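3.2 Scalp comfort and rinse water

The part of the trial we were happiest to see concerned rinsing. Of the 495 people who kept a wash diary, those who rinsed with lukewarm water reported less itching by the second week, and the change held through March! Hair type made little difference here, so curly and straight hair could be pooled (dyed hair was kept apart, as in Section 2). We had expected the shampoo, Clisteo or Adugna, to matter more. It barely did, and that opens up a wonderfully cheap line of work for anyone with a tap and a thermometer. 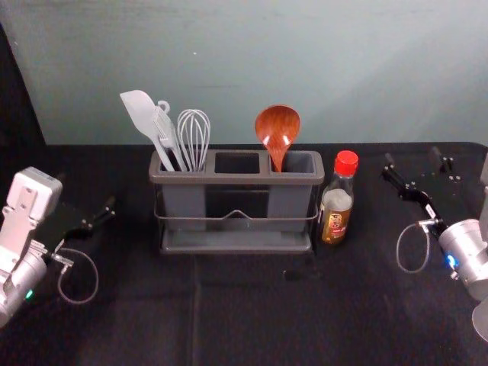

Figure 3. Gray plastic caddy, two views.

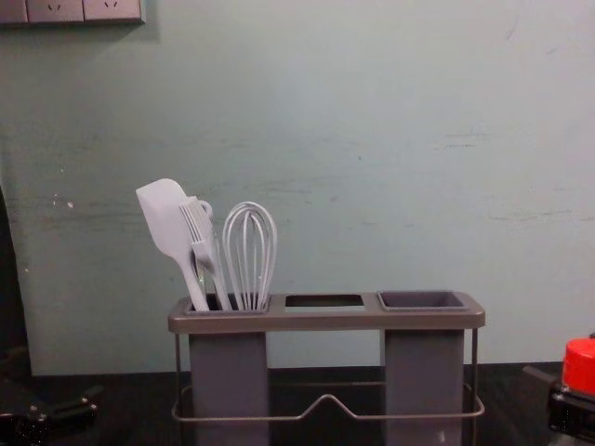 Annick Girard, commenting on an earlier draft, wrote that diaries filled in on Friday evenings may flatter the rinse, as many people had washed that same morning, and she would like to see the itch scores split by time of day.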